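It's finally done - well, done enough that I'm willing to put pictures up. If you've been following along since January you know the toy block sorting started as a "quick weekend job," and you also know how that went. We bought a mixed lot of building blocks from the Tradport clearance list, 2,698 pieces according to the packing slip, and every last one of them had to be looked at, wiped, matched up by color and size, and put somewhere sensible before the play corner at Allberg could open again.

I've kept this page short on purpose (the last gallery had way too many pictures of lids). Click around, steal whatever ideas you like, and tell me what you'd do differently!

## The tray

I love this tray so much. Before this I was sorting straight on the tabletop, and I spent half my time crawling after little 1x1s that had rolled or bounced off the edge. A shallow tray with a lip fixes most of that, and you can still get your whole hand in without knocking anything over. The turquoise is nice too - yellow and red really jump out against it, so my tired eyes get a break. Blue pieces, not so much. I do those on a sheet of white paper.

One yellow two-stud and one red single, standing well apart so I can compare them:

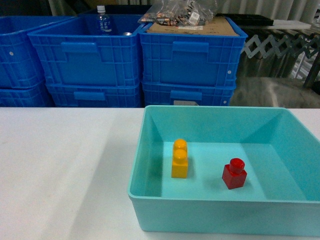 ## What goes where

People asked about the system, so okay, this is the system. Small stuff first. The 1x1s and 2x1s get pulled out before anything else, since they sink to the bottom of whatever you put them in and then you never see them again. After that come the long bricks, then plates, then the odd pieces like wheels and windows and that one tree. I work in batches of 400 or so pieces... okay, I work in batches of 400 exactly, I weigh them on the kitchen scale and I'm a little proud of it.

Each batch takes me 40 minutes if I have a podcast on and a lot longer if someone wants to chat. I did try going faster. I ended up with yellow in the orange bag, and pulling them back out again ate up the rest of the evening.

Bags are the zip kind from Ronilex, the thick ones. I had cheaper ones first and the corners of the bricks poked right through.

## The table

A white table is the other thing I'd tell anybody to get. You can see a stray piece on it from across the room, and it wipes clean in no time. I wanted the big Tarigan folding one for ages and talked myself out of it, and I don't miss it. Any plain top will do as long as it's smooth and you keep the middle of it clear. My rule is one bin out at a time, off to one side, and everything else stays off the table until that one's finished.

Stacking crates are great for the bigger storage, by the way. The kind with grid sides let you peek in a bit, and they stack up behind the table where I can reach them without getting up (very important at hour three). Mine are all blue, so I've been meaning to tie a scrap of colored yarn on the handles to tell them apart. It'll look silly and it should work fine.

The yellow one in its bin, with the blue crates lined up in back:
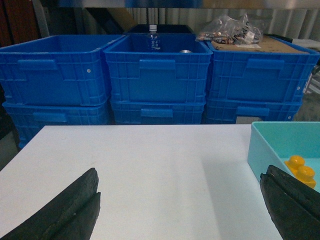 Tarigan forum regular Ronilex_fan wrote in to say that sorting by color is a waste of time for kids under 8, and that they dump everything into one big pile by lunch anyway. Sort by size, make the bins easy to carry, and let the colors go.

I've thought about that one a lot this week and I think it's half right. The little ones do make one giant pile! But the older kids come looking for "all the red ones" constantly, and it's so much nicer to hand them a bag than to watch them dig. So for now the big bricks are going to be mixed and the small ones stay in their color bags, and we'll see how long it lasts once the corner opens.

Still to do: the plates, the wheels, and a shoebox of pieces that don't seem to click onto anything else we own. If you recognize square pegs with a hole through the side, please write to me.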